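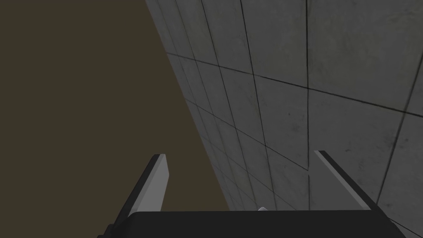

Chapter 4

Where Rivers Put Things Down

If you have ever stood on a footbridge after a week of heavy rain and watched the brown water rush past underneath, you will have had some sense of how much a river can carry. In the last chapter we followed the soil and stones on their way out of the hills, and we spent a good long while (longer than I had planned, I admit) on how running water picks things up in the first place. Now we come to the other half of the story. Everything a river lifts, it must sooner or later let go of, and the places where it lets go are some of the most useful and most lived-in pieces of land on Earth.

The word we shall need is deposition. It simply means the laying down of material that has been moved from somewhere else, and the material itself, once it has settled, is called sediment. You met both words briefly in Chapter 2, when we talked about beaches, and they mean just the same thing by a river as they do by the sea.

Let us begin with speed. Fast water can roll boulders along its bed, slow water can manage sand, and water that is nearly still can hold up only the finest mud. So when a river slows down, the heaviest things are dropped first and the lightest last. Geographers call this sorting, and once you have learned to look for it you will find it in ditches, in gutters and at the bottom of the garden, wherever a trickle has run out of a flower bed and spread itself over the path.

There are several reasons why a river might slow down. It may come out of a steep valley on to flat ground. It may go round the inside of a bend, where the water always moves more gently than it does on the outside. It may spill over its banks in a flood and spread thinly across the fields, or it may reach a lake or the sea and have nowhere much left to go. Each of these gives us a different landform, and we shall take them one at a time.

Our main example will be the valley of Pavdale, which we shall come back to again and again. The river there drops quickly from the moor, passes through the narrow gap at Clorkarik, and then wanders over a wide, flat floor for 13 kilometres before it meets the estuary. The farms on the valley floor have deep, dark soil, nearly all of it left behind by old floods, while the farms higher up have thin soil full of stones. The same river made both, and by the end of this chapter you should be able to explain how.

By the end of the chapter you should also be able to:

describe what happens to a river's load when the water slows
explain the difference between a flood plain and a delta
sketch a bend in a river and mark where sediment builds up
read a simple section through the layers of a river bank

Words to learn: deposition, sediment, load, sorting, flood plain, levee, delta, estuary

4.1 A jar of muddy water

Before we go any further, I should like you to try something at home or at the back of the classroom. Take a tall jar with a good lid and put in a handful of garden soil, a handful of sand and a few small pebbles. Fill it nearly to the top with water, shake it hard, and stand it on a windowsill where it won't be knocked. Draw what you see straight away, again after 60 seconds, and once more the next morning.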